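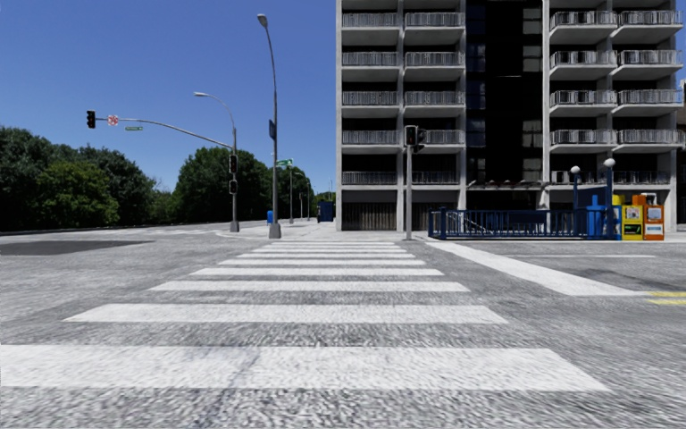 One reviewer of the first draft, Harawira, wrote that a crossing test in a simulator tells you more about the simulator than about the students' robot, and asked why we had not simply gone outside. Fair point. We come back to it under limits.

4.2 The crossing task

Figure 1. View from the near side of the crossing in the Trasinico town map, looking along the stripes to the far pavement. Rendered, no traffic or walkers spawned.

Each team in the club got the same job. Start at the near kerb, find the crossing, wait for the right signal, get over, stop on the pavement. No map given. Camera only, plus wheel odometry (which in the simulator is far too good, see 4.4). Teams had 3 weeks. Code was handed in through the club server and run by us, not by the teams, so nobody could tweak between runs.

The junction was picked out of the Plillaven map set for being awkward. There are several black signal heads in view at once and not all are meant for somebody on foot. The stripes get thin and close together towards the far side, so anything that looks for evenly spaced white bars does badly past the middle. Also a long white band runs off at an angle on the right, at the edge of a second crossing. Two teams' line finders locked on to that band and steered for it.

4.3 Runs

We did 607 runs over 4 teams. Not evenly split, becuase one team's build kept crashing on load and had to be restarted; those loads are not counted. A run ended when the robot stopped on the far pavement, left the crossing, or hit the time limit of 40 seconds. Light level fixed at clear daytime for all of it. We meant to add rain and dusk. Ran out of term.

Scoring was pass or fail. We tried a finer score first (distance off the centre line, added up) but the students disliked it and so did we, it rewarded robots that sat still.

What went wrong, in no strict order. Wrong signal head chosen. Stripe count lost near the far kerb. Stopping short, wheels still on the road. The team using Sodine for its signal detector had far fewer wrong-head errors than the rest, but it also cropped the top of the view by hand, so we can't say which did the work.

4.4 Limits

On the reviewers point. The club has one robot and no permission to use a public road, and the first outdoor session is down for September. Until then the results stand for the simulator and nothing else. Odometry noise was left at the default, this was a mistake, it should of been raised before the runs. Empty street as well: no team had to deal with a person walking the other way.

Logs and team code as frozen on 2024-03-30 are with the club, apart from one team's, still to be tidied up.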